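Informe de proyecto: el orden de una mesa pequeña
Asignatura de Diseño de Interiores, grupo Bommont

2. Desarrollo

Para la segunda parte de nuestro proyecto elegimos la mesa de madera clara y un solo mantel individual de rayas. La pregunta era sencilla: cómo poner dos platos cuadrados blancos sin que la mesa parezca llena. El presupuesto fue de 68 euros y el mantel lo compramos en la tienda Tamidetti.
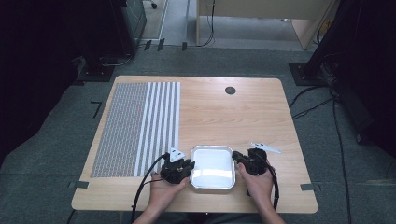
En la primera propuesta, que llamamos Fomomton, el mantel queda a la izquierda y la madera de la derecha se deja a la vista. Escribimos también una regla de distancia: 200 milímetros libres entre un plato y otro. Esta regla la cambiamos después dos veces.

En la segunda propuesta un plato va sobre el mantel y el otro directamente sobre la madera. Al grupo le gustó más, aunque discutimos bastante sobre el ruido del plato en la mesa.
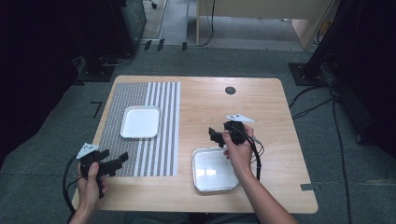

El mantel tiene rayas finas en un lado y anchas en el otro – esto nos ayudó mucho, porque la raya sirve como guía para alinear el plato.
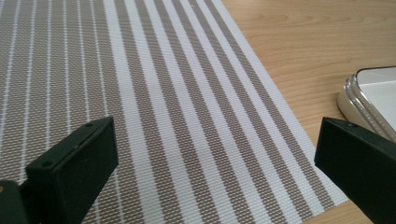
Figura 3. Rayas del mantel y borde blanco junto a la madera.

Queda pendiente repetir la prueba en octubre con 6 platos y una mesa de 600 milímetros de ancho.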